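Szekeres Kitchen Rental Adds Drawer Rule

Ornholm, 17 January 2024

The Szekeres shared kitchen has a new rule for its counters: anything left out after closing goes in the Herkero bin, and getting it back costs 60 cents. Spoons are the main offenders. The kitchen took in 33 of them last month, including several that their owners described as irreplaceable and then left there for weeks.

Cooks have up to 30 days to claim their property. The white tile and marble, put in last April, were meant to encourage tidiness.
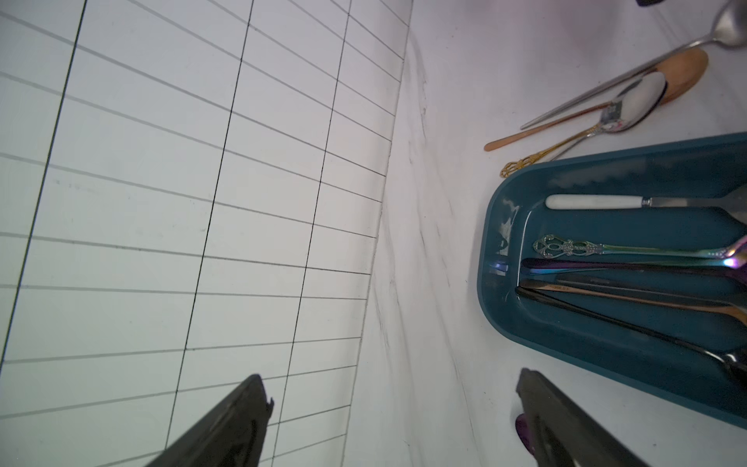 Wooden spoons count the same as silver ones under the rule, and fancy handles earn no discount. Unclaimed pieces go to the Diromum thrift shop, where several regulars have already bought back their own ladles.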